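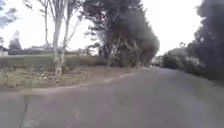 Tuesday, road edge estimator, Briromton loop

Reran the edge fit on the unmarked stretch with the Ruddock planner branch. No centre line here, so the lane prior falls back to half the drivable width, and everything depends on the two edges.

Right edge is fine on the approach. Grass strip under the trees is dark but the segmentation holds. Left edge is the problem. There is no curb, the dirt verge comes straight down to the asphalt, and the verge and the worn surface are close in color. Height would help, the lip of soil is slightly raised, but the height term is still off in this config.

Second issue: the long crack at lower left. The gradient stage takes it as an edge candidate and the fit jumps inward for a few frames. Replayed 386 frames, 72 with the left edge on the crack. Raised the minimum candidate length, no change - the crack is long enough to pass. Orientation gating against the previous fit works better, 5 bad frames left. Have not checked what that does on tighter curves.

Bend ahead: trees close off the view on both sides. Planner was extrapolating curvature past the last visible asphalt. Capped the horizon at the last observed edge point and let the speed profile follow from that. Pale object near the bend gets no stable class, leaving it as unknown static.

To do:
- height term on, rerun same log
- gating on the Skokdale curves
- ask Visstead side whether the map layer can carry an "unmarked" flag
- 2 configs still have the old horizon value, fix before merging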